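Caderno de bancada, grupo de cadastro e cartografia
Entrada de 26 de outubro de 2019

Assunto: base de lotes industriais em terreno público, município de Tlapale. Conferência das camadas antes da publicação do mapa de consulta.

Recebida de manhã a segunda remessa da prefeitura, em shapefile, sem arquivo .prj. Sistema de referência deduzido pelas coordenadas dos marcos da gleba norte: SIRGAS 2000, UTM. Projeção atribuída à mão e registrada nos metadados. A primeira remessa, de fevereiro, estava em SAD 69 e também não dizia. O deslocamento entre as duas ficou corrigido na camada de trabalho, e a original continua intocada na pasta de entrada.

A remessa traz 57 lotes. O edital de concessão lista os mesmos 57, mas a soma das áreas do anexo não fecha com a soma calculada sobre a geometria. Diferença concentrada em dois polígonos da quadra 4, que se sobrepõem numa faixa de 15 m ao longo da via de serviço. No anexo essa faixa entra duas vezes. No memorial descritivo entra uma vez só, no lote de cima. Adotei o memorial e marquei os dois polígonos com a situação "em conferência". Não alterar enquanto não vier resposta por escrito.

Situação jurídica, conforme as matrículas que vieram digitalizadas:

Gleba norte: domínio municipal, matrícula única, sem averbação de desmembramento. Os lotes existem no edital e no desenho, ainda não existem no registro de imóveis. Para o mapa isso significa contorno tracejado.

Gleba sul (antigo pátio da Fuleo): desapropriada, imissão na posse concedida, sentença de preço pendente. A lei municipal só autoriza concessão de uso sobre bem público, e há discussão se a imissão provisória basta. Não compete a nós decidir. Contorno tracejado com cor própria e nota na legenda.

Faixa leste: continua particular. Apareceu na camada como "disponível", por erro de preenchimento do campo SIT_DOM. Corrigido para "particular, fora do edital". Era o erro mais grave da remessa. Publicado desse jeito, o mapa ofereceria a investidor de fora uma área que a prefeitura não pode conceder.

Processamento. Rodei o verificador de topologia com tolerância de 1 cm. Saíram frestas entre lotes vizinhos em toda a borda oeste, resultado de vértices digitados com arredondamentos diferentes. Corrigidas por encaixe ao vértice mais próximo, com limite de 5 cm. Acima disso não encaixo automaticamente, vai para a lista manual. Ficaram três casos na lista, todos junto ao córrego, onde a divisa acompanha a margem e o desenho antigo acompanha uma cerca que não consta mais da planta.

Faixa de preservação do córrego: buffer recalculado a partir do eixo fornecido. O correto seria partir da borda da calha do leito regular. O eixo dá uma faixa mais estreita do que a legal e libera área indevida em dois lotes. Pedir a borda ao setor de meio ambiente. Até lá a camada fica fora da composição pública.

Tabela de atributos. Renomeei campos para o padrão do portal e mantive uma coluna com o nome de origem. Acentos quebrados em quase 70 registros, por codificação declarada como UTF-8 num arquivo gravado em Latin-1. Reimportado com a codificação certa, sem perda. O campo ATIV_PERM (atividade permitida) mistura texto livre com código de zoneamento. Separei em dois. Onde o texto contradiz o código, vale o código, e a contradição fica na coluna OBS.

Servidor. O Skerkik aceita a camada, mas descarta o estilo tracejado na escala mais aberta e desenha tudo com linha cheia. Numa camada em que o tracejado indica pendência dominial, isso muda o sentido do mapa. Solução provisória: restringir a visibilidade dos lotes em situação pendente a escalas maiores que 1:5.000. Testado em dois navegadores, funciona. A impressão em PDF ignora a restrição e precisa de ajuste à parte.

Tempo de resposta da consulta por lote: 700 ms na primeira chamada, bem menos nas seguintes por causa do cache. Aceitável. Índice espacial criado depois da carga, e refazer a cada remessa, porque a rotina de importação apaga a tabela.
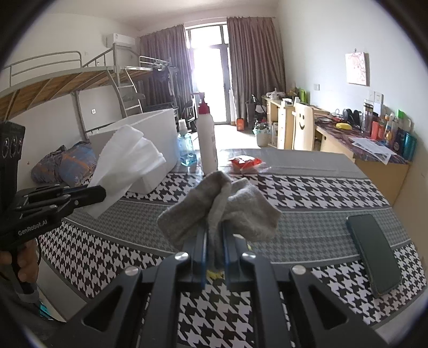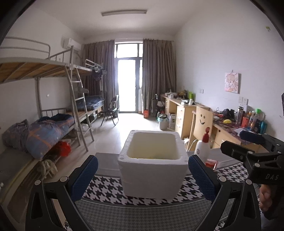
Garra com tecido cinza; garra e caixa de isopor aberta.

Comparação com Handodby. O município vizinho publicou a base dele no ano passado com uma única categoria, "área industrial", sem distinguir concessão, venda e reserva. O pedido da prefeitura é que os dois mapas possam ser abertos juntos. Possível na geometria, impossível na legenda sem perder informação do nosso lado. Proposta: uma camada de síntese com a categoria única, para visualização conjunta, e a camada completa acessível pelo clique. A síntese não inclui a faixa leste.

Texto da legenda, versão para revisão jurídica:

"As áreas indicadas são bens públicos municipais destinados a concessão de uso mediante edital. O mapa tem caráter informativo e não substitui certidão de matrícula."

Falta decidir se "bens públicos municipais" pode cobrir a gleba sul antes da sentença. Deixei duas redações no documento compartilhado, a segunda com ressalva expressa.

Pendências:
- resposta da prefeitura sobre a sobreposição na quadra 4
- borda da calha do córrego
- três divisas da lista manual
- estilo tracejado na saída em PDF
- parecer sobre a redação da legenda

Cópia da base gravada no disco do grupo, com soma de verificação no arquivo LEIAME. Próxima carga no ambiente de testes, não no de produção.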